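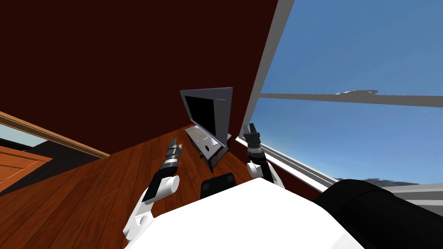
When should the replacement street tree go in? The first week of November, once the leaves have dropped and the ground is still workable.

2019-10-03. Urnside planting, tree 2401. The old linden stump was ground out this morning to a depth of 2 feet. Soil at the bottom is heavy clay. The pit drains slowly and will need to be widened before delivery.

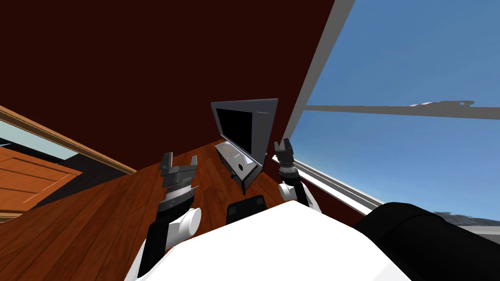
Sandro Parisi replied that widening the pit would bring it too close to the water line, and asked that the extra room be taken from the sidewalk side. This was accepted. The town must approve the change to the paving.

Root ball ordered from Juveo at three feet across. Stakes to stay on for one growing season. Mulch to be kept six inches clear of the trunk. 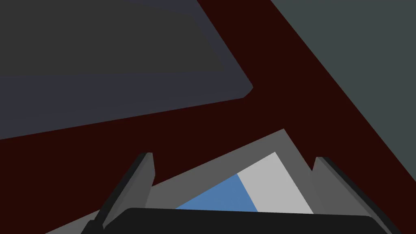 Credit: Elisa Colombo / Asement

Watering schedule to be drafted by P. Grasso. The donor plaque wording is still open; G. Farina has the earlier version. Check the clay again after the next heavy rain.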